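Product Review: Mudum Family Reading Kit, Grades K–3
Reviewed by Yichen Zeng, Office of Instructional Materials
2026-08-25

The Mudum Family Reading Kit is a home literacy program sold to school districts for use with students in kindergarten through third grade. Each kit contains 57 short readers, a family guide, a set of word cards and a login for the companion website. Our office reviewed the kit at the request of elementary principals who wanted a take-home resource for families who speak a language other than English at home.

The review took place at Clerkov Elementary and Silov Elementary. A total of 257 families received a kit in April and kept it through the end of the school year. Teachers completed a short survey, and families were invited to respond by phone, on paper or online.

The readers are the strongest part of the product. Stories are brief, the print is large and the vocabulary builds at a sensible pace from one level to the next. Teachers at both schools reported that the order of the phonics skills matched their classroom instruction closely enough that no reteaching was needed. The nonfiction titles were requested more often than the stories, particularly by second graders.

The family guide is less even. The English edition is clear and gives parents a routine that can be finished in one sitting. The Spanish edition reads well. The Chinese edition, which was checked by Guilan Deng of our translation unit, contains several passages that appear to have been translated word for word and would confuse a parent with no background in American schooling. Terms such as "sight word" and "blending" are left in English with no explanation. The publisher has been informed and has promised a corrected edition, but no delivery date has been given.

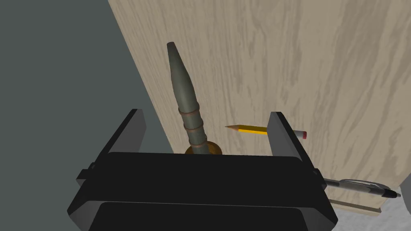
The companion website offers audio for every reader, and families who used it spoke well of it. Many did not use it. Each child needs a separate login, passwords must be reset through the school, and the site is difficult to use on a phone. For households where a phone is the only device – a common situation at both schools – the audio was out of reach in practice. A printed code inside the cover of each book would be a simple improvement.

The word cards are thin and did not hold up well. Replacement sets can be ordered, though only in full cartons, so a school that needs a few sets must buy many.

Cost is a further consideration. A classroom package is priced at $900 and includes the kits, one teacher manual and a year of website access. Renewal of the website is billed separately after the first year. Schools should confirm the renewal price in writing before placing an order.

Recommendation: approved with conditions. Schools may purchase the Mudum kit from site funds for families who read in English or Spanish. Purchases for Chinese-speaking families should wait until the corrected guide has been received and checked by the translation unit. Principals who have already ordered the current edition may request a supplementary glossary from this office.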